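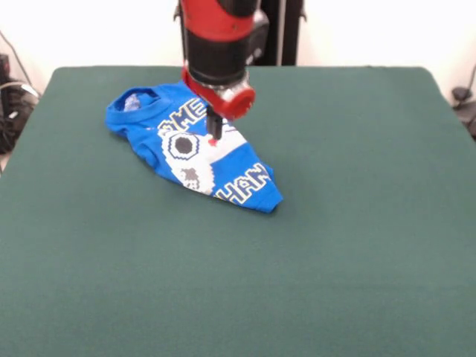
Dorian Lemaire wrote to us that most laundry soap tests are run by people who sell laundry soap, and asked why anyone should believe another one. Fair question. We're not sure they should, which is why we want testers who doubt the whole business.

Skaddale is looking for 103 households to wash their own clothes with Hinemix and with plain supermarket powder, in unmarked bags, and tell us if they can tell the difference. Hinemix claims a shirt will keep its color for 25 washes. We've seen claims like that before.

What you do
Wash one dark or bright cotton T-shirt, the kind with printing on it, 20 times per powder. Fill in a short form after each wash. "Can't tell" is a fine answer. 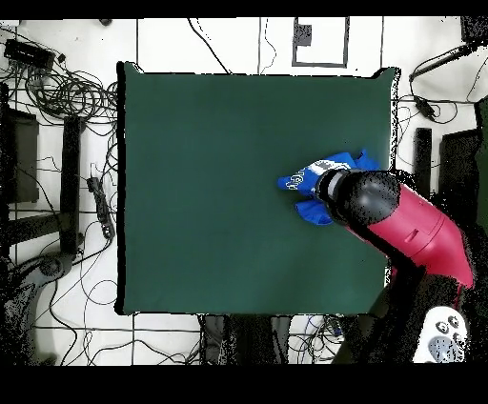 Who we want
Adults with a working washer. No one employed by a soap maker, please. Fans of miracle products may find us dull.

Pay
A flat fee, the same whatever you report. Apply by 3/23/24. Results go up in August, good or bad.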